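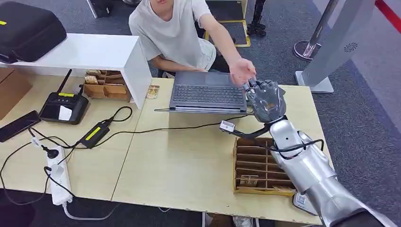 Reading time: 6 minutes

Chapter 9
Demonstrations, Visits and Open Days

9.1 Introduction

The preceding chapters treated the robot as a machine operated by trained staff in a controlled space. This chapter treats the same machine when visitors are present. A demonstration changes three things at once: the people near the arm do not know its limits, the operator's attention is divided, and the schedule is set by the clock and not by the state of the equipment. Each of these has consequences for layout, for motion limits and for the way a session is started and stopped.

The running case for the chapter is the open day held at the Jullum training hall in Nerkanville on 19 September 2021. The hall received 633 visitors over the day, in groups, and the staff carried out 121 short sessions at the tables. Leszek Walczak, who planned the layout, kept a written log, and several of the tables later in this chapter are drawn from it.

9.2 Terms used in this chapter

Demonstration. A planned operation of a robot for the purpose of showing its function to persons who are not its operators.

Guest position. The place where a visitor stands or sits during a demonstration. The guest position is fixed before the session and is not changed while the arm is powered.

Host. The member of staff who speaks to the visitors. The host does not operate the robot.

Operator. The member of staff who controls the robot and holds the means of stopping it. The operator does not speak to visitors during motion, except to give a warning.

Offered contact. Contact in which the person moves a hand toward a robot hand and may complete or abandon the movement. An open palm held out to a curled robotic hand, with a small gap left between them, is the usual opening posture.

Imposed contact. Contact in which the robot closes the remaining distance. Imposed contact is outside the scope of a public demonstration and is discussed in Chapter 11.

9.3 Why contact is demonstrated at all

Many visitors have seen recordings of robot arms. Few have been within reach of one. A handshake or a light touch gives the visitor information that a recording does not: the hardness of the fingers, the size of the forearm, the noise of the joints at close range. It also makes plain how much of the equipment in a working setup is not the arm. A tabletop used for hand work may carry a laptop, a handheld controller, a power strip, adapters and a good deal of cable, and all of it has to be accounted for in the layout.

The Jullum staff used two kinds of session. In the first, called the Urkow sequence in the log, the arm performed a set motion while visitors watched from behind a line. In the second, called the Brunner sequence, one seated person at a time reached across a table toward the hand. The second kind took roughly twice as long per person and was limited to groups of six.

9.4 The table as a shared workspace

A shared workspace is the volume that both the arm and the person can reach. On a table it is best drawn as two overlapping areas, one swept by the robot hand and one swept by the seated person's hand. The overlap should be small and should lie where the operator has a clear view of it.

Objects inside the overlap are of two types. Task objects, such as a slotted wooden organizer and the cards that go in it, belong to the work and may stay if the hand clears them at its lowest point. Support objects, such as the laptop, controllers, phones and adapters, do not belong to the work and should be kept to one side where possible. When a laptop must remain between the two parties, its position is entered in the motion limits as an obstacle, with the lid at the angle in which it will be used.

Cables need separate treatment. A cable that runs along the forearm moves with the arm, and its loop at the wrist grows and shrinks as the wrist turns. The clearance for the hand is therefore measured to the outside of the loop at its largest and not to the plating. Cables lying on the table do not move by themselves but can be caught by a sleeve or an elbow. They are routed to the side away from the guest position.

Sensors fixed to the wrist by a bracket extend the outline of the hand. A common error is to set limits from the maker's drawing of the arm alone — the drawing does not include parts that were added later.

9.5 Seating and posture

A seated guest is preferred to a standing one. A seated person has a shorter reach, leans more slowly and is less likely to step sideways into the path of the arm. The chair is placed on the far side of the table from the arm. The guest is asked to extend one hand only and to let the other forearm rest on or near the table.

The palm may face up or down. Palm up is the better choice for a first session, as the fingers bend away from the robot hand when they relax. Loose clothing is acceptable if the sleeves end above the elbow. Long sleeves are rolled, and bracelets and lanyards are removed.

9.6 Boundaries beyond the table

The table controls one guest. The rest of the group is controlled by the floor. Posts, barrier tape, marked mats and display stands all serve as boundaries, with different degrees of effect. Tape at waist height is respected by most adults and passed under by small children. A mat with a colored border shows where to stand but does not prevent movement. At Jullum, the log records nine cases of a visitor crossing a floor marking and none of a visitor crossing a taped line between posts.

The boundary is set from the full reach of the arm plus the reach of a person leaning over the line. It is not set from the motion planned for the session. Plans change during an open day, and floor markings usually do not.

9.7 Structure of the chapter

Section 9.8 gives the method for computing the overlap area from the joint limits of the arm and the seated reach of the guest. Section 9.9 covers speed and force limits for offered contact. Section 9.10 sets out the start, pause and stop procedures, with the spoken warnings used by the operator. Section 9.11 returns to the Jullum log and works through one Brunner sequence from power-on to release.

Readers who have not completed the exercises on wrist clearance in Chapter 6 should do so before starting Section 9.8.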